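Notes d'atelier, janvier. Le kit deux bras d'Esura, doigts souples bleus, table blanche. On l'a depuis 5 semaines, voilà en vrac ce qui nous sert. Pas un test complet, plutôt les trucs qu'on se repasse d'un poste à l'autre. Le kit de doigts seul est à 188 euros chez Fagerlund, port compris. Si vous avez déjà les bras, commencez par ça.

## Avant d'allumer

- Table dégagée sauf ce qu'on manipule. Un chiffon oublié et le bras va le chercher, ou le pousse par terre.
- Dégraisser le plateau. Eau tiède + une goutte de liquide vaisselle, on rince, on sèche. Pas d'alcool sur les doigts, ça les rend collants au bout de quelques jours (vu chez Osian, il en a racheté un jeu).
- Vérifier le serrage des doigts à la main. Quart de tour, pas plus. Le filetage est dans du plastique.
- Les deux bras en position haute avant de brancher le second. Toujours.
- Lumière du plafond allumée même en plein jour, sinon l'ombre bouge dans l'après-midi et les prises du matin ne valent plus rien.

## Petits flacons : le coup du gobelet

Un flacon posé debout tout seul, il tombe au premier effleurement. Mettez le dans un gobelet en carton. Le gobelet pardonne, il s'écrase un peu, il glisse, il revient. Et on prend le flacon par le bouchon, par le dessus.

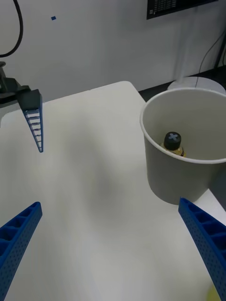

*Flacon dans son gobelet, doigts ouverts en grand avant l'approche.*

Réglages qui marchent chez nous :

- Ouverture maximale à l'approche, on referme seulement une fois les pointes sous le bord du bouchon. Si on pré-ferme, on accroche le rebord du gobelet.
- Descente lente sur la fin. La vitesse d'usine est trop vive pour du carton.
- Serrage sur 2 dans le menu. Au dessus le bouchon part de travers.
- L'autre bras reste en l'air, à l'écart. Ne pas le parquer au ras de la table, les câbles traînent et finissent par emmener le gobelet.
- Gobelet qui se promène ? Une rondelle de métal au fond, ou un bout de patafix dessous. La rondelle est mieux, pas de traces.

Anjana met un anneau de mousse au fond pour les flacons trop courts. Joli mais long à découper. Moi je retourne un bouchon de lait et je pose le flacon dessus - même résultat.

## Les câbles

Point faible du kit, disons le. Les câbles noirs des bras sont raides et trop courts d'une main. À la livraison ils font une grande boucle et cette boucle frotte.

1. Faire faire au bras tout son trajet, à vide, à la main, alimentation coupée.
2. Repérer l'endroit où le câble tire le plus.
3. Laisser du mou là. Attacher ailleurs, avec du velcro (jamais de collier plastique serré, ça marque la gaine).
4. Refaire le trajet. Si ça tire encore, recommencer au 2.

Au sol, regrouper ce qui peut l'être et le pousser sous la table. On a essayé la goulotte Amon, trop étroite pour les prises, il faut tout débrancher pour passer un fil. Renvoyée. Une gouttière de bureau ordinaire va très bien.

## Boites et canettes

Plus lourd, plus lisse, donc autres réflexes. La règle de Rhydian : prendre haut, tenir droit, ne rien faire d'autre en même temps. Un bras travaille, le second attend doigts écartés, sur le côté. Quand les deux bougent ensemble au dessus des gobelets on perd un gobelet par heure, facile.

- Prise dans le tiers supérieur. Plus bas, la boîte bascule dès que le bras accélère.
- Serrage sur 5. Les doigts se déforment autour du cylindre, c'est fait pour, ne pas s'inquiéter.
- Essuyer la boîte. La condensation d'une canette sortie du frigo, et c'est fini, ça glisse.
- Monter d'abord, tourner ensuite. Jamais les deux.
- Deux gobelets côte à côte : laisser entre les deux la largeur d'un doigt du kit au minimum. Et choisir des couleurs franchement différentes, on se trompe moins quand on programme fatigué.

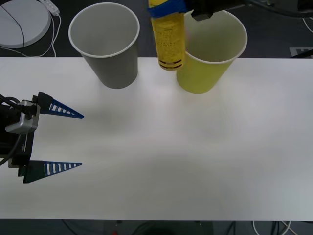 Pour la dépose, même logique à l'envers. On descend, on attend une seconde, on ouvre lentement. Si on ouvre d'un coup les doigts se détendent comme un ressort et envoient une pichenette. Ieuan a mis une pause dans son programme à chaque ouverture et il ne ramasse plus rien. Ca rallonge un peu le cycle, tant pis.

## Entretien des doigts

Les petites cellules ramassent tout, poussière, miettes, fibres de carton. Brosse à dents souple, à sec, une fois par semaine. Lavage à l'eau seulement s'ils sont démontés et remontés bien secs.

Regarder les nervures près de la base, c'est là que ça fend en premier. Une fente courte on peut continuer un moment, une fente qui traverse, on change. Notre compteur affichait 467 prises quand la première est apparue, sur le doigt gauche. Esura a remplacé sans discuter mais il a fallu renvoyer la paire, pas le doigt seul. Donc gardez un jeu d'avance.

## Alors, on achète ?

Les doigts oui. Pour le prix ils encaissent bien et ils n'abiment pas le carton. Le kit complet, ça dépend. Notice en anglais seulement, câbles à revoir, menu de serrage caché au troisième niveau (maintenir le bouton rond, puis bas, puis bas). Le concurrent de Plirkirow a de meilleurs câbles mais des doigts rigides, et avec des gobelets c'est l'enfer.

Hywel s'en sert aussi pour trier des pots de peinture vides, il dit que ça passe jusqu'au demi litre. Pas essayé. Si quelqu'un a un réglage correct pour les bocaux en verre je suis preneur, chez nous ça dérape une fois sur deux et j'ai arrêté avant d'en casser.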